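Facilities and Cleaning Board > Equipment and Automation

Thread: Table clearing robot at our site, what it did to the shifts

deskside20
Posted in March, 6:12 am

I work for Drinness, contract cleaning, four of us on the evening side. Our site got a two-arm robot on a wheeled base for the shared tables. It goes table to table and sorts what's there into trash, dishes, and keep. We still do floors, restrooms, glass, and anything it flags.

Before it came, table clearing was scheduled at 36 hours a week across the crew. Now it's 20. The 16 hours did not go back to us as other work, at least so far. One part-timer moved to the Irkau building and the rest of us got reshuffled. The site lead keeps saying "no layoffs," and that's true, but my check is smaller.

I'm not here to say it's all bad. My back is better. I want to know what other crews got when the hours came off, and whether anybody got it in writing.
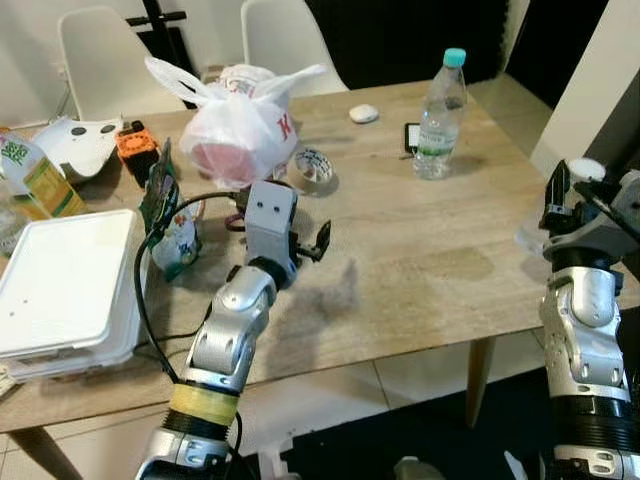 prajapati_nights

We have the same kind of setup, second year with it. A table like that one is where the 20 hours go. There's a tied bag with something pinkish red in it. Trash or somebody's dinner? The tape is somebody's tape. The bottle by the phone still has something in it, so you don't toss it, but if it's there again tomorrow you do.

A person who has worked the floor for a month knows most of this from who sits where. The robot has a rule list. On ours the rule is that anything closed and not empty gets left, and it sends a flag. So you walk over and decide. Then you walk to the next flag. By the end of the night you've been to nearly every table anyway, and you did it on fewer hours.

Ask your lead for the flag log. Ours had 3,944 flags in the first quarter and not one minute was scheduled for them. Once we showed that number we got some time back.

---

deskside20
6:40 am

Thank you, I didn't know there was a log. Did you have to go through the client or your own company?

---

prajapati_nights
6:58 am

Own company. The client sees a dashboard with tables done. The flags are a separate report and you have to ask for it by name. Call it the exception report if they look at you blank.

---

mop_and_ledger
7:25 am

Going to disagree a little. I schedule crews, so take it for what it's worth. Table clearing was the worst job on our list and the one people quit over. We lost fewer people after the machine came in. If the hours drop and the same people stay longer, that counts for something too.

Also, in the picture the arms are reaching toward the table and the left hand is open, off the stuff. It's being careful. I'd take slow and careful over the temp who threw out a client's retainer in a napkin. That one cost us $400.

---

deskside20
7:41 am

They do stay longer. They stay longer on fewer hours. I don't think those two cancel out for the person getting the check.

---

mop_and_ledger
7:50 am

Fair. I'd still want to know what your turnover was before.

---

deskside20
8:03 am

I don't have that. It was high.

---

bench_tech_2
9:15 am

I maintain these, different model. A lot of the time savings on paper come from the speed of the arm, and the arm is rarely the slow part. What eats the clock is it looking, moving a little, and looking again. When someone asks me to review a flag I get the wrist view along with it, and plenty of those views are no help at all.

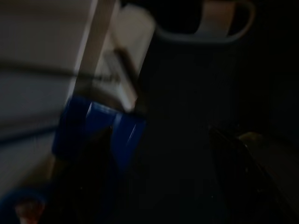
Wrist view, blue gripper at left

You can tell there's a gripper and some lighter things near it, and a rim of something in the top right. I couldn't tell you what half of it is. If your crew is expected to clear flags off a tablet from views like that, say no and go look at the table. I've told two site leads the same thing. One listened.

The part that changed for my side is that I now spend more time talking to cleaners than to engineers. They know which tables give trouble. At one site the crew had a paper list taped in the supply closet and it was better than anything in the software. I copied it in and the flags went down. The crew got no credit for it and I was not happy about that.

---

gym_closer
9:48 am

Usport front desk and closing crew here. No robot yet, we've been told summer. What training did you all get? We were told "an orientation."

---

prajapati_nights
10:05 am

Ninety minutes. How to stop it, how to charge it, how to wipe down the grippers. Nothing about the report and nothing about who is responsible if it throws away something that belongs to a member. Get that last one answered before summer.

---

mop_and_ledger
10:20 am

Agree with that completely. Ask who pays. With us it was the contractor until we pushed.

---

bench_tech_2
10:32 am

Ask about the route too. Chairs are a bigger problem than people expect. If the chairs are out, it parks and waits for someone to come move them. That someone is you, and I have never seen it on a schedule.
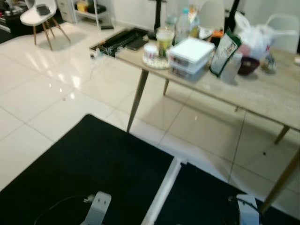

Posted by: floorplan_irene | Member | 11:16 am

Regarding chairs, the ones on the far side of that table are fine, since the base stays on the open side. The one off in the back with a black thing on its seat is more like what stops us. Ours doesn't touch seats at all, so whatever is left on a chair is ours to deal with, every night. We wrote it down as a task and it's now on the sheet.

Same with the tray end of the table. Small cables and clips hanging over the edge of an organizer are a guaranteed flag at our place. So is a cup with something in it. Ours will carry an empty cup but not a part-full one, so we do a drinks pass first, with a cart, before the robot starts. It takes one person and it cut our flags more than the software update did.

What changed for us is the order of the night. We used to start with tables and finish with floors. Now one person does drinks and chairs, the robot runs, and two people do restrooms while it goes. Floors are still last, but they start later because we wait on it. People with a bus to catch did not like that, and two of them swapped to the early shift.

I wouldn't go back. I would want the start time fixed in writing though, and we don't have that either.

---

deskside20
12:30 pm

The drinks pass is a good idea. I asked for the exception report this morning. They said they'd have to check whether I'm allowed to see it.

---

prajapati_nights
12:44 pm

They told us that too. Ask again in a week and put it in an email.

---

gym_closer
1:10 pm

Saving this thread. I'll post what they tell us about who pays.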